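From: Simin Heydari
To: wullolstead-standards list
Subject: Re: Drodis grounds contract - what has been charged and what has not

Dear members,

Several of you have asked for a fuller answer to the message from Mr Joseph, which is quoted here for those who joined the list after it was sent.

> From: Manikandan Joseph
>
> Dear all,
>
> I attended the first hearing on Thursday and came away less clear than
> when I went in. The local paper says that two former officers took
> payments from Drodis in return for the grounds maintenance contract.
> The council's own statement speaks only of "undeclared hospitality".
> These are surely different things. Could someone say which of them is
> before the court, and whether the Clisitz contract is part of the case
> or has simply been mentioned in the same breath?
>
> I would also like to know whether the audit report will now be
> published in full. We were promised it in November.
>
> Regards,
> Manikandan

I take the points in the order in which he raises them.

The charges read out on Thursday are of bribery, and they concern the Drodis contract alone. The prosecution alleges that two officers in the property department received payments while the tenders were being scored, and that one of them altered a score after the closing date. Both deny it. The question of hospitality is a separate matter. The council's rules require any gift or entertainment to be entered in the register, and the internal audit found that a number of dinners and one overseas trip had not been entered. A failure to declare is a disciplinary question in the first instance. The council's statement dealt only with that part because its solicitors had advised against any comment on the criminal case.

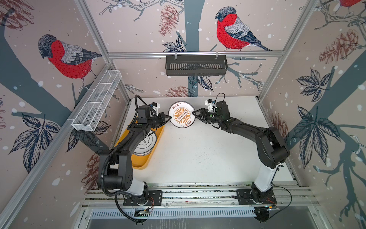

The rule that matters most here is the one on dual signature. Any award above £2000 must be signed by two officers, each of whom has read the tender papers for themselves. In the Drodis file the second signature was added on the same afternoon as the first, and the auditor could find no sign that the papers had been opened in between. A white plate taken by one gripper on the left and another on the right has two proper holds on it, and if either is only resting there for show the arrangement is no better than a single hand. The same is true of a contract file. Ms Boiko's suggestion that the second officer should come from a different department seems to me a sound one, and I have forwarded it to the monitoring officer with a note of support.

As to Clisitz, that firm held the previous contract and was an unsuccessful bidder on this occasion. It is not accused of anything. Its name was mentioned at the hearing because its scores are among those said to have been altered, and members should be careful to keep that distinction in anything they write elsewhere.

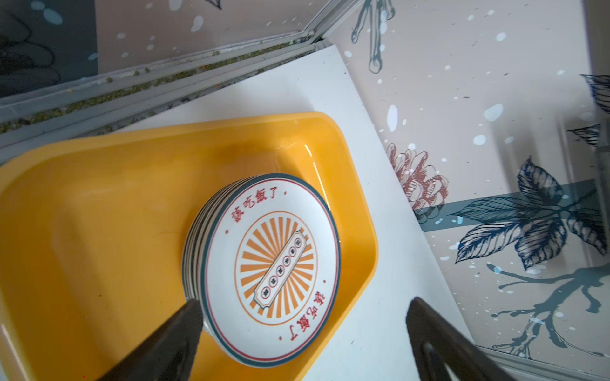 The audit report runs to 162 pages with its appendices. A shortened version was placed on the council's website and then withdrawn within the week, again on legal advice. I have asked the monitoring officer, Mrs Rostami, for a date. Her reply is that the sections on procurement training and on the register can be released now, while those which name witnesses must wait until the trial is over. I consider this reasonable, though I have told her that the delay in saying so was not.
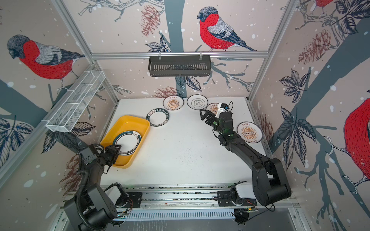
Two arms above the white table, one touching a plate in the yellow-orange bin.

There are some practical matters arising.

Members are reminded that the case is active. Please do not post opinions on the guilt or otherwise of either defendant to this list, which is archived and open to search. Messages that do so will be held back by the moderators. Questions about procedure, the register or the council's rules remain welcome.

Anyone who worked with the property department during the tender period and has information to offer should contact the police directly and should not send it to me or to the list. I have received one such letter already and have passed it on unread - the sender has been told.

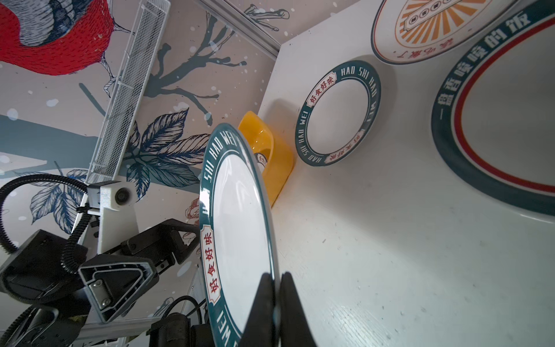
Plate with a dark teal rim, lettered HAO SHI HAO WEI.

The next hearing will deal only with the timetable, and I do not expect it to last long. Banafsheh Hashemi has kindly agreed to attend and will circulate a short note afterwards. If any member wishes to go with her, please write to her off the list so that she knows whom to look for at the court entrance.

For the avoidance of doubt, I have no connection with the Heydari company which supplies the council's office furniture. The question was put to me privately and it seemed best to answer it openly.

Yours sincerely,

Simin Heydari
List secretary, Wullolstead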